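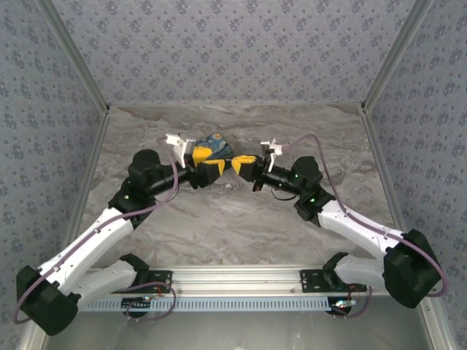 Why does the clear glaze go cloudy on the insides of bowls and not on the outsides? It's too thick in there. Glaze pools in the bottom of a bowl while you're pouring it out, and the thick part traps tiny bubbles and cools milky.

Home Notebook Glazes Kiln Log Clay Contact

January 24, 2019

OK, so that's the short version, and I'm putting it first so whoever flips back to this page in August doesn't have to read all my rambling to get to it. The rambling follows!

Background, mostly for Khurram, who was away when this started. We switched to the new bucket of Culance (the clear one, not the satin) before the holidays, and the first load looked lovely. Second load, fine except for the mugs on the bottom shelf. Third load, every single soup bowl had a gray-white fog in the bottom, like somebody had breathed on it. You could still see the blue brushwork underneath but it looked like it was at the end of a long driveway on a bad morning. The rims were perfect. The outsides were perfect. I sulked for an evening and then started mixing tests.

My first idea was that the bisque was to blame. We'd been firing to 1,000 °C in the Mösli, and I had a feeling the old kiln ran a bit hotter than it claimed, so maybe the pots were coming out more porous than I was used to and drinking up more glaze. I still think there's something in that. But it doesn't explain why the outsides were clear, and they're made of the same clay, obviously, so I put that one aside.

Second idea, the water. Rezaul Kanagaratnam said his tap water in the old place used to make his clear go weird and he'd sworn by distilled ever after. So I made up one small jar with distilled and one with tap, same everything else, dipped tiles in both, fired them side by side. I couldn't tell them apart. I shuffled them and asked Khurram to pick and he couldn't either, and then I'd lost track of which was which and had to scrape at the pencil marks on the back. Tap water is fine. Moving on.

Then I finally did the boring thing and weighed the glaze, which I should have done before I touched anything else. For anyone who hasn't done this: take a measuring cup that holds a known amount, weigh it empty, weigh it full of well-stirred glaze, take one from the other and divide by the milliliters. That's your specific gravity. Ours used to sit in the low 1.40s when it behaved. The bucket was way up over 1.50. No wonder! The lid on that bucket has never closed right, and with the heater running all through the cold spell the water had just been wandering off into the air. I'd been stirring it and thinking "mm, nice and creamy." Creamy is bad. Write that on the lid.

Thinning it down was more annoying than I expected. I took out a working batch of 1,313 grams (odd number, that's just what the small bucket had in it when I put it on the scale) and added water a splash at a time, stirring and weighing in between. Then I overshot and had to let it stand overnight and pull clear water off the top with the turkey baster. The baster now lives with the glazes. Please don't take it back to the kitchen.

So, the tiles. I did 17 altogether on the white stoneware, each with a stripe of the cobalt brushed across so we could see how much detail came through. Most of them were just me changing how long I held them under. A slow count of two was the sweet spot with the thinned glaze. Past that it started to go soft and milky over the cobalt, and the long dips were fogged right across, same as the soup bowls. The very quick ones were clear but a little dry at the edges, like eggshell, and I wouldn't want to eat off those.

Flat tiles don't tell you much about the inside of a bowl, though, so I also did 3 real bowls from the seconds shelf:

Bowl one, thinned glaze, poured in, swirled, poured out, set down upright straight away. Clear walls, small cloudy puddle at the center. Better than before but not good enough to sell.

Bowl two, same thing but I held it upside down and gave it a shake until it stopped dripping. Clear all the way down! Slightly heavy on one side of the rim where the last drip ran, and I wiped that with a sponge before it went in.

Bowl three, sponged the inside with a damp sponge before glazing so it wouldn't suck up so much, then did the same as bowl two. Also clear, maybe a hair thinner than I'd like. It took forever to dry. I don't think the damp sponging is worth it for the ordinary bowls, but I'd use it on anything with really thin walls.

So bowl two is how we do it now. Pour, swirl, out, upside down, shake, sponge the rim.

A few other things before I forget.

I also ran two tiles with the Susance clear that came as a free sample. It's glossier, and the cobalt bled on both of them, with fuzzy edges on every line. Pretty on a vase maybe. Not for the dinner set, where the whole point is that the little leaves look like leaves.

The Histine stain, the dark brown one, is nearly gone. I've been using it for the signatures on the feet and there's just a crust left in the jar. I can stretch it with a little water for one more load. After that somebody needs to order more or we all sign in blue.

Cooling: I slowed the cool on the last firing because I read somewhere that it would let the bubbles heal, then changed the glaze thickness in the same load, so I've learned nothing at all about cooling. Dumb. If I do another load of tiles I'll go back to the normal schedule and leave everything else as it is.

Khurram Sandhu wants to know if the fogged soup bowls can be rescued by firing them again. I put one back in with the bisque-shelf odds and ends, and it came out with the same fog and a new pinhole. I'd say leave them. They hold soup perfectly well, and I've taken two home for cereal.

Still to do: new lid for the Culance bucket, weigh the satin too (I bet it's the same story), and relabel the tiles in something that doesn't rub off.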